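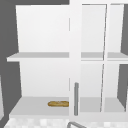 Rechercher dans le forum Mots-clés Recherche avancée

Simulation et apprentissage > Collecte de démonstrations

Cuisine Prullura : quoi garder dans le jeu de démos ?

Temps de lecture : 4 min

bac_gauche
Membre
25/01/22

Bonjour à tous. Je collecte des démonstrations dans la cuisine simulée de Prullura, en téléopération avec Gekska. La tâche est du rangement : prendre un objet dans l'évier ou sur le plan de travail et le poser dans le meuble haut. L'apprentissage se fait ensuite par imitation, avec le script de base de Vereda, sans modification.

J'ai enregistré 403 épisodes. Sur ce total, 145 sont des échecs ou des reprises : objet lâché, objet posé de travers, deuxième essai après une prise ratée. Je les avais mis de côté au départ. Je me demande maintenant s'il faut les remettre, au moins en partie.

Deuxième question, la variété. Je change la position des objets entre les épisodes, mais la disposition générale reste la même. Le pain est l'objet que j'utilise le plus, avec dépôt sur la tablette du bas, côté ouvert. La politique apprise le pose bien quand il est au milieu de la tablette. Dès que la cible est près du montant de la porte vitrée, elle s'arrête trop tôt et reste sur place.

Je peux donner la config si besoin.

rangetout
Membre

Combien d'épisodes avec la cible près du montant ? Si tu en as trois, pas la peine de chercher plus loin.

bac_gauche
Membre

72. Je pensais que ça suffirait. Je mets une vue de l'évier pour que vous voyiez le genre de disposition que j'utilise. 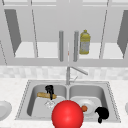 minja_collecte
Modérateur, responsable des jeux de données Minja

Ta scène est déjà assez chargée pour une seule tâche. Dans le bac de gauche il y a le pain, quelque chose de noir dressé contre lui et un verre transparent. À droite, l'assiette avec un petit fruit orange dessus. Et la bouteille jaune est dans le meuble du haut. Si tout ça bouge à chaque épisode, ton modèle doit apprendre à ignorer beaucoup de choses avec assez peu de données.

Pour les échecs, voilà comment on fait chez nous :

- objet lâché et jamais repris : on écarte
- prise ratée puis reprise propre : on garde, avec une étiquette à part
- objet posé mais mal orienté : on garde si l'orientation ne fait pas partie de la consigne
- opérateur qui hésite plus de quelques secondes : on coupe l'hésitation

Le dernier point compte dans ton cas. Une politique qui s'arrête près du montant, ça ressemble beaucoup à un opérateur qui ralentit au même endroit. Regarde les vitesses dans tes 72 épisodes avant d'en enregistrer d'autres.

rangetout
Membre

Pas d'accord pour couper les hésitations. Si tu retires des morceaux au milieu d'une trajectoire tu crées des sauts entre deux pas de temps, et le modèle les apprend aussi. J'ai perdu deux semaines là-dessus en mai. Je préfère jeter l'épisode entier et le refaire.

minja_collecte
Modérateur, responsable des jeux de données Minja

Ça dépend de ce qu'on coupe. Si le bras est immobile au début et à la fin du segment retiré, il n'y a pas de saut. S'il dérive, oui, il faut jeter. On vérifie avec un seuil sur la position des articulations.

tablette_du_bas
Nouveau membre

Je débute, question peut-être bête. Pourquoi ne pas laisser l'évier vide et n'avoir que l'objet à ranger ? J'ai commencé comme ça sur Vereda et la courbe est bien plus propre.

rangetout
Membre

La courbe est propre et ensuite ça ne marche que dans un évier vide. J'ai fait pareil au début. Cela dit, quelques épisodes comme ça pour valider la chaîne, pourquoi pas.

bac_gauche
Membre

J'ai aussi des vues où les bacs sont vides. Je les gardais pour contrôler le placement de la caméra. Je peux m'en servir comme base et ajouter les objets un par un.

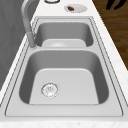

Vue dans la longueur de l'évier : les deux bacs vides, l'assiette sur le plan de travail au fond.

tablette_du_bas
Nouveau membre

Merci, c'est plus clair. Sous cet angle on ne voit pas du tout le meuble par contre. Tu donnes cette vue au modèle ou elle sert seulement au contrôle ?

bac_gauche
Membre

Seulement au contrôle pour l'instant. Le modèle reçoit une vue de face et l'état des articulations.

minja_collecte
Modérateur, responsable des jeux de données Minja

Je ne l'ajouterais pas pour cette tâche. Ton problème est au niveau de la tablette, une vue plongeante sur l'évier n'y changera rien. Un point de vue proche du meuble serait plus utile, surtout pour le bord du pain contre le montant.

bac_gauche
Membre

J'ai regardé les vitesses. Il y a bien un ralentissement avant le dépôt dans la plupart des épisodes près du montant. C'est moi, j'avais peur de toucher la porte. Je refais cette série en entier sans rien couper, et je remets les reprises propres avec une étiquette. Pour les échecs complets je laisse de côté.

rangetout
Membre

Garde l'ancienne série dans un dossier séparé, pour comparer à nombre d'épisodes égal. Et change une seule chose à la fois : d'abord la nouvelle série, ensuite les reprises.

bac_gauche
Membre

D'accord. Je posterai les taux de réussite des deux versions dans ce fil.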